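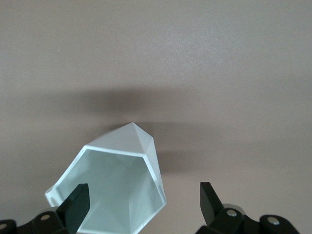 A second-year student wrote on our comment sheet that the prints looked as if they were made by weather, and asked why we did not simply use a press. I start my report with this remark, as it is the question I had myself in March when the project began.

4 min read

Layered printing from a gelatin plate: report of the studio project

Aim of the project

In our course at Kirton every student must choose one method of printing without a press and work with it for the full term. I chose the gelatin plate. The method is simple to explain. One spreads a thin layer of paint on a soft plate, puts leaves, thread or cut paper on it, and takes the paint off with a sheet. I wanted to learn how many layers a print can carry before it becomes heavy and brown, and whether a beginner can control this.

Materials

I bought a ready plate from Stunano, because the ones we cooked ourselves in the first week had bubbles and broke at the corners. For paper I compared two kinds. The first was ordinary copy paper, and the second was Flenlow printing paper of 200 grams. The paints were acrylic, from the Torvik student series: ocher, a cold blue, white and a dark red. I did not buy black. Our teacher advised to mix the dark tones, and I am glad that I followed this advice.

For stencils I used old envelopes, a piece of curtain, and grass from behind the building. Dry grass breaks and stays in the paint -- fresh grass leaves a cleaner line.

Method

I worked on Monday evenings, when the print studio is quiet and one can leave sheets on the long rack until the next day. Each sheet received a first light layer, then a rest of one night, then the next layer. I wrote the order of colors on the back in pencil. In the beginning I forgot this on many sheets, and I could not use them in the comparison later.

The goal was 100 finished prints. The finished prints were scanned at 600 dpi so I could put the same corner of different sheets side by side on the screen. The scanning took much longer than I had planned and I would do it differently another time, maybe only with a selection.

Results

The copy paper was good for the first layer only. With the second layer it became wavy, and on the third it stuck to the plate and left small fibers in it. The Flenlow paper stayed flat, but it takes less detail from the grass, so it needs more pressure of the hand. I had expected that the expensive paper would be better in every way, and this was wrong.

Three layers was the best number for me. With four layers the blue and the ocher made a green which I did not want, and the white shapes were closed. When I used white as a middle layer, the colors over it stayed clear. This was the most useful thing I learned, and I found it by mistake, when I picked up the wrong tube.

The thickness of the paint matters more than the color. If the roller makes a wet sound, there is too much. If it makes almost no sound, the paint is already drying and the paper will tear. I can hear this now, but I could not describe it well to the other students when they asked me.

Problems

The plate must be cleaned with care. I once used a paper towel with a rough surface, and it left scratches which can be seen in all later prints as thin pale lines. Some visitors of our exhibition liked these lines very much. I had to tell them that they were not planned.

Another problem was the position of the sheet. Without a press there is no fixed corner, and the second layer often moved by a few millimeters. I taped a cardboard frame to the table -- this helped, but it got soft from the water after 2 evenings and I had to cut a new one. Plastic would be better.

Answer to the comment

A press gives the same print many times. With the gelatin plate I have only one good print from each preparation, and sometimes a weak second one, which is called a ghost. I kept all the ghosts. In the exhibition they hung in the corridor, on the copy paper, next to the toilets, and the remark about the weather was written about one of them.

Next term I would like to print on thin cloth with the same plate. I have already tried one piece of cotton, and the paint went through to the table.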